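How do you keep socks from vanishing in a shared laundry room?

Posted by maketti_mom, 2020-06-29

We moved into a building with coin machines in the basement and I swear I lose a sock every single load. I've got 43 singles in a bag now (yes, I counted, I was mad). My husband says toss them all. Any tricks that don't involve pinning every pair together?

cruzado5

Mesh bags! I bought 10 of them in May and haven't lost a sock since. Zip them up all the way or you'll be fishing socks out of the drum one by one. Don't stuff them either, they come out soapy in the middle. 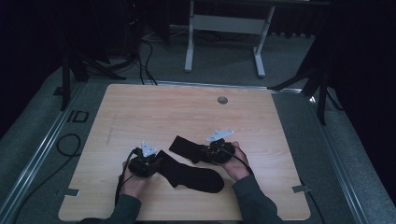 Also run your hand around the rubber seal on a front loader before you walk off. I found a kid's sock and a guitar pick in ours last week.

Toltier

just buy all the same black ones. done

sedex_fan30

Same as Toltier but I'd hang on to the bag of singles for a month or so, mine kept turning up inside fitted sheets and pant legs. After that they make good dust rags, the fuzzy ones are great on blinds.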